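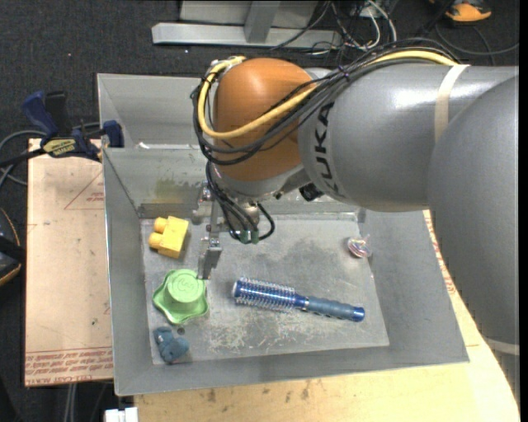

Is a bin-picking subscription worth paying for if you already own the arm? For most small shops, I'd say wait a year, and if you can't wait, buy the shortest term they'll sell you.

12 replies · 9 reposts · 41 likes

Long thread on Skedeo Pick, the service Plombridge has been pushing since March. I had a trial seat. I paid for my own hardware and my own coffee. Nobody at Plombridge has seen this before you have.

2 replies · 1 repost · 17 likes

The pitch: keep your existing arm, bolt on their finger gripper, point their software at a bin of mixed stuff, and it picks without you teaching it each part. "Any object, first try" is on the landing page in very large type. Hold that thought.

3 replies · 19 likes

What it costs: 684 a month for the software, dollars, billed quarterly. Gripper kit is 1,704 up front. The sales deck I got put the first number on slide two and the second one in a footnote near the back. I don't love that.

8 replies · 6 reposts · 52 likes

Also in the footnotes: the plan covers 2,000 pick attempts a month. Attempts! A miss costs you the same as a grab. So does the retry after the miss. If the software has a bad day, you pay for its bad day.

14 replies · 22 reposts · 97 likes

I asked the rep what happens at attempt 2,001. He said it "moves to the flexible tier." I asked what the flexible tier costs. He said he'd circle back. That was a Tuesday. I have had a newsletter from them since, and no number.

5 replies · 4 reposts · 63 likes

OK, the picking. A hairbrush is a mean thing to hand any of these systems and I recommend it as a test. Round barrel, bristles all over it, a long grip that isn't shaped like the other end. Where do you grab it? Theirs wanted the barrel nearly every time. I'd go for the grip.

4 replies · 1 repost · 28 likes

A toy building block is the easy one. Flat sides, sharp corners, bright yellow against gray metal. If a demo reel is mostly blocks, close the tab. The Skedeo reel is a lot of blocks.

1 reply · 3 reposts · 35 likes

Small clear things are where I stopped trusting the confidence score. It would report itself very sure about a see-through ball and close the fingers on air beside it. I can live with a miss. I have a harder time with a miss that was 'sure.'

6 replies · 5 reposts · 44 likes

And walls. Anything lying close to the side of the bin makes the planner dither. Sloped walls help some. The manual's advice is to "distribute items toward the center of the container," so I guess my job now is tidying up for the robot that was supposed to tidy up for me.

7 replies · 11 reposts · 88 likes

To be fair to them: setup was quick. I had it making its first picks before lunch. The calibration steps are in plain words, in the right order, and the stop button in the app stops things. I've used pricier packages that couldn't say all that.

2 replies · 21 likes

Soft and lumpy toys went better than I expected, too. Rounded shapes with no obvious handle, and it mostly found something reasonable to pinch. Credit where due.

15 likes

Cables. Their install guide shows a bare arm in a white room. Real arms have a yellow cable and a bundle of black ones running down them, plus air hoses looping around the wrist. There is one paragraph on cable routing in the whole guide and it says to use "suitable fasteners." Thanks.

9 replies · 8 reposts · 71 likes

Budget an afternoon for that part. Tape and zip ties will get you going, but swing the wrist through its full range by hand speed first and watch the loops. The planner has no idea your hoses exist.

3 replies · 2 reposts · 30 likes

Somebody will ask about Floser. I tried the free version last year. Clumsier picks, uglier screens, no attempt limit, and it runs on your own machine. I got 634 attempts out of it in one long day and it never once tried to upsell me.

10 replies · 7 reposts · 49 likes

Aravind Iyengar asked me about Polák, the fixed-price outfit. Haven't touched it. They want a two-year contract before they'll talk and I won't sign one to write a thread.

1 reply · 12 likes

What would change my mind on Skedeo: charge for successful picks only, print the overage price, and put one video on the site with a full bin, no cuts, misses left in. Ten minutes would do.

6 replies · 13 reposts · 104 likes

Until then, if you're set on trying it, ask for the single-quarter term in writing and bring your own objects to the demo. Pick the ugly ones. My trial runs out at the end of the billing period and I've switched off auto-renew, which took three screens to find.

5 replies · 3 reposts · 58 likes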